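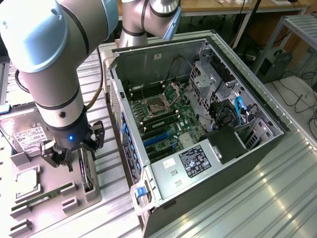 Clivthorpe 230 Bench Mat
Antistatic work surface for repair, inspection and light assembly

Product overview

The Clivthorpe 230 is a two-layer rubber mat for benches where electronic parts are handled, repaired or stored for short periods. The upper layer carries static charge away slowly, and the lower layer conducts it to a ground point at the corner of the mat. It is supplied in rolls and in cut lengths, and may be trimmed on site with an ordinary utility knife.

The mat replaces the earlier Clivthorpe 100, which will remain available to existing account holders until present stock is used up. Ground cords made for the 100 fit the 230 without an adapter.

Surface and color

The upper face has a light matte texture that reduces glare under bench lamps and keeps small screws from rolling. It resists brief contact with a soldering iron, although a stand should always be used. Standard colors are gray, dark green and blue. Color may differ slightly between rolls, and customers fitting several benches in one room are advised to order all lengths together so that they can be cut from the same roll.

Sizes and supply

Cut lengths are supplied with one snap fastener fitted at the left front corner. A second fastener can be added at the time of order. Rolls are supplied without fasteners; a fitting kit is sold separately.

Roll length: 17 meters
Finish: matte, lightly textured
Backing: black conductive rubber
Ground connection: snap fastener, one per cut length
Minimum order, rolls: one
Minimum order, cut lengths: none

Installation

Unroll the mat on a clean, flat surface and leave it overnight before trimming. Rubber that has been stored in a cold warehouse will relax as it warms, and a mat cut too early may finish short. Adhesive is not required on level benches. On sloped or vibrating surfaces, use double-sided tape along the front and rear edges only, keeping it clear of the fastener.

Connect the ground cord to a verified ground point before the bench is put into service. Do not connect two mats in series. Each mat should have its own cord to the common point.

Cleaning and care

Wipe weekly with Nullusix surface cleaner or with a mild, silicone-free detergent diluted in water. Household polishes leave a film that prevents the mat from working properly — this is the most frequent cause of failed readings reported to our service desk. Solvents may be used sparingly on flux residue and should be wiped off at once.

Testing

Resistance should be checked when the mat is installed and every February thereafter, or more often where local procedures require it. A mat that fails should be cleaned, allowed to dry fully and tested again before it is withdrawn from use.

Ordering and delivery

Orders may be placed through the Ikeda trade counter or by written purchase order. Cut lengths are not returnable unless faulty. Unopened rolls may be returned in their original wrapping, subject to inspection.

Product information revised December 2023.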